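The Week the Bowls Moved Indoors

I have been putting off writing about the robot because every time I start I end up six paragraphs deep in gripper talk and my sister stops reading. So I'll try to keep to the people this time. (No promises.)

For anyone new: I work at Bodis, where we run the kitchens for a handful of staff canteens and one very busy school. Since November we've been getting ready for an arm called the Ollurska, which is going to take over a chunk of the lifting and putting away on the late shift. The late shift is the one everybody dreads. You've cooked and served all day, your shoulders are gone, and then there is a mountain of bowls that all live on shelves put up by someone a foot taller than you.

I love this thing already. I know that's a silly way to feel about a machine I've spent most of my time with on a screen, but there we are!

Most of the work so far has been done in simulation. Rhun Foulkes builds the kitchens on his computer, a whole string of them, some like ours and plenty that are more like a kitchen at home, and the arm practices in them over and over without breaking a single dish. When I heard "simulation" I pictured graphs. What I got was an invitation to sit next to Rhun with a cup of tea and tell him everything the arm was doing wrong.

And this is the part I really wanted to write about, because it has changed my job more than the arm has. I've been washing and stacking bowls for years and never once had to explain how. Now I do it out loud, most Wednesdays. How do you carry a wide bowl past a stove? Where do you put it down if the shelf is full? Rhun types while I talk. Beca Lougher, who is the fastest stacker we have, came along to one session and disagreed with me on nearly every point, and the two of us ended up in the real kitchen with a salad bowl each, acting it out. She tips hers to see the inside before it goes away. I never have. We watched each other do it five times and I have to admit she catches crumbs that I miss.

So now I tip mine too. Years in the same room and it took a robot for us to compare notes!

It hasn't all been cheerful. Caradog Dafis asked the question in our first meeting that we were all sitting on, which was whose hours were going. The answer from Said Shehata, who manages the site, was that the late shift would shrink from three people to two, and that the third person would move to mornings with the same pay. Caradog wanted it in writing. He got it in writing, a week later than promised, and he still reads it out to people. I think he was right to push. Mornings suit me fine, but Rhiannon Wogan has small kids and a husband on early starts, and for her the late shift was the one that worked. They've let her keep it. I'd like to see that settled for good and not looked at again every few months, and I've told Said so.

There's also the training. We get 30 hours each, paid, spread through the spring, and by the end we should all be able to stop the arm, restart it, and teach it a new spot on a shelf. Rhiannon is miles ahead of the rest of us on this. She picked up the teaching screen in one afternoon and has been correcting the manual in pencil ever since. Page 296 has more of her writing on it than print.

I asked Rhun if I could put one of his kitchens up on the blog and he said yes, so long as I didn't make fun of his toaster.

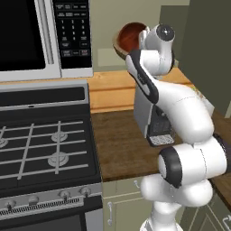
Bowl up, stove to the left. One of Rhun's simulated kitchens.

I could look at these for ages. I like the wooden bowl best, and the cast-iron grates on the stove, which he was fussy over. Beca's first comment was that she would never leave a bowl up at that height with a microwave so close by, and then she went off and told him where she would put it, with hand gestures.

Next up is the real one, which goes in at the Pritchard Street kitchen once the floor has been looked at. I'm down for the first late shift with it, alongside Caradog, who claims he only signed up to keep an eye on me. I'll take notes, and I'll try to get Beca to write something as well, if she can be talked into sitting still.

If you work somewhere that's been through this already, please leave a comment, especially about the first few weeks. Did you get your say in where things went? Did anyone keep the old way going on the side? I've got a list of questions for Said and there is still room on it.

Contact | © 2024 Bowls and All | Back to top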